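Peel-and-stick brick on a rental wall, will it come off?

Kavside Home Forum > Walls and Paint

szymon_k
Posted 17 August 2023
We moved into the upstairs half of a house on Moynihan Street in July. The lease says no paint. It doesn't mention wallpaper, and my landlord answered my email with "as long as it comes off." The dining area is the problem. The walls are flat beige and one of them has an old patch the size of a dinner plate that shows every evening when the lamp is on.
I want to use a removable brick pattern. Has anyone taken this stuff down after a couple of years? What did the wall look like after? The plaster is old and I don't know what paint is on it.

valente_c
Took mine down in the spring after 2 years. Three sheets came off clean. The fourth took paint with it down to the primer, in a strip next to the window. I patched it and the landlord never said a word, but I was lucky that I had the leftover paint can in the basement.
Put up a test piece first, behind a door. Leave it a month.

nuala_os
A month won't tell you much. The glue gets stronger over a summer. My test piece peeled off fine and the real wall didn't.
I would also think twice about brick. It looks good in the listing and then you have it in a small room and it's busy. Plain grasscloth pattern hides a patch just as well.

szymon_k
I'm set on the brick, but which color I can still be talked out of. My wife wants white and I want something darker. I was also thinking of doing more than the one wall.

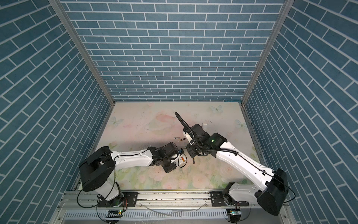
valente_c
Color matters less than the joints, in my opinion. With a brick pattern your eye goes to the lines, and if the courses don't meet at the corner you will see it every time you sit down to eat. White lines on slate blue, like in that picture, will show a bad match sooner than gray on white would. They have metal posts standing in both back corners there, so the pattern on one wall never has to run straight into the next. You could do the same with a strip of corner trim from the hardware store, painted or plain. I did mine with no trim and one corner was off by half a brick at the top.

nuala_os
Trim is one more thing to glue to a rental wall.

valente_c
Mine would have been held with removable strips. It weighs nothing.

shobha_m
I hung the Trostau brick in a hallway last year, so a few notes.
Check that all the rolls have the same batch number. I ordered two and then one more, and the third was a shade off.
Wash the wall with dish soap and let it dry overnight.
Start from a level line and forget the ceiling. In an old house the ceiling is not level. Mine dropped enough over 26 inches that I lost most of a brick.
On whether it comes off: use a hair dryer and pull down slowly, close to the wall. I have redone two sheets that way with no damage. That's over eggshell. Flat paint is weaker and I wouldn't trust it.

szymon_k
It's flat, I'm pretty sure. It marks if you touch it.

nuala_os
Then don't do it. Hang a big picture over the patch. A frame costs 40 dollars and you take it with you.

shobha_m
I half agree. On flat paint I'd do the one wall and skip the rest. Less to fix if it goes badly.

szymon_k
OK. One wall, test piece behind the bedroom door first, and I'll ask the landlord for the paint name before I order anything. We still haven't settled the color.

valente_c
Ask him for the leftover can while you're at it.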